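Facilities Helpdesk – Bemley Building, ground floor workroom
Subject: Red table rocking on its levelling feet
Status: Resolved, monitoring until January

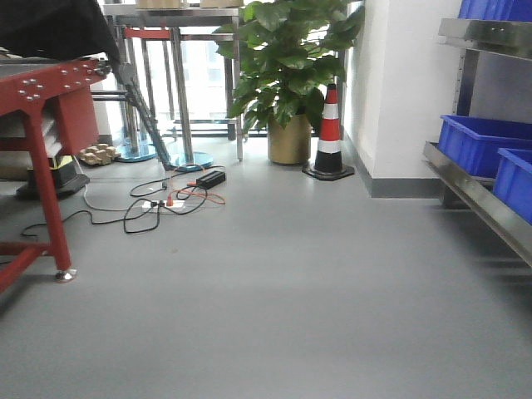 Reported by Teodoro Miranda, Dalley team. The red metal table rocks when weight is placed on one corner. The user asks whether the fault lies with the table or with the floor, which was resurfaced by Beralard last year.

Update 1, 09:40. Oğuzhan Yazıcı attended. Floor checked with a straight edge at 4 points and found level within the contractor's tolerance. One levelling foot had worked up its thread and its locking nut was slack. Foot wound down and nut tightened. All bolts on the frame were tested by hand and none required attention.

Update 2, 14:15. User reports that slight movement remains when the table is fully loaded. Users are requested to keep the load under 500 kg until the feet have been replaced.

Update 3. Replacement feet received from Kılıçarslan and fitted. Table re-levelled in both directions – no movement under load. Mr Miranda has confirmed that he is satisfied.

Note for users: the table must not be dragged across the floor. Please raise a new ticket if it has to be moved, allowing 6 working days. Marks on the floor surface are a cleaning matter and should be reported separately.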